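From: Kwesi Boateng
To: cell-keepers list
Date: Oct 4, 2026
Subject: Re: finger pads out of line after the swap

Hello Inês, and hello everybody,

Inês Mendes wrote:
> We put new pads on the Calado gripper at Lustdale and now the
> left one touches the fish before the right one does. In the
> simulator it all looks fine, same pick, same tray, same tongs.
> Do I shim the pad or start over with the zero? Teresa thinks
> start over. I would love to avoid that if I can, it took me
> most of a day last time.

I'm with Teresa on this one, sorry! But it needn't take you a day, and I suspect the reason it did is that the old setup sheet has you re-teach the tray as well, and you can leave the tray alone completely if all you touched was the pads.

What I do on our cell (same gripper, older controller) goes like this. Park the arm over the bench, open the fingers all the way, and cut the air before your hands go anywhere near it. Take both pads off again, even the one you like. Wipe the seats with a lint-free cloth and run a fingernail over them, because a bit of dried thread glue under one corner is enough to tip the pad, and I have lost a whole morning in April to precisely that. Put the screws back finger tight, close the fingers slowly on the 7 mm gauge block, let the pads settle against it, and only then snug the screws down, going back and forth between the two sides. Then set your zero with the block still in there.

After that, open the finger page and look at the closing offset. Ours sits at 63 with the stock pads. Yours will be something else, so please don't copy mine, just write down what you had before and what you have now. If the two are miles apart, something is still under a pad.

As for the simulator, I'd be careful how much comfort you take from it. The model has perfect pads on perfect seats and it will keep on having them until somebody types in something different. I use it to check the approach angle and whether the fingers will clear whatever is lying in the tray, and for that it's lovely. This is our fish pick, seen from the wrist, with the fish between the pads and the tongs behind it:

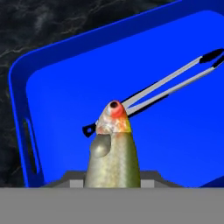
Do I have to redo the tray position after changing the finger pads?
Only if the new pads are a different length from the old ones; otherwise check one pick at low speed and leave the tray as it is.

I've put those two lines into the notes as well, as it comes up every time somebody opens a new pack. Lourenço, if you still have the Skollholm sheet with the pad lengths on it, could you send it round? My copy has coffee on the column I need.

Good luck Inês, and do write back with your offset when you have it, I'm curious now.

Warmly,
Kwesi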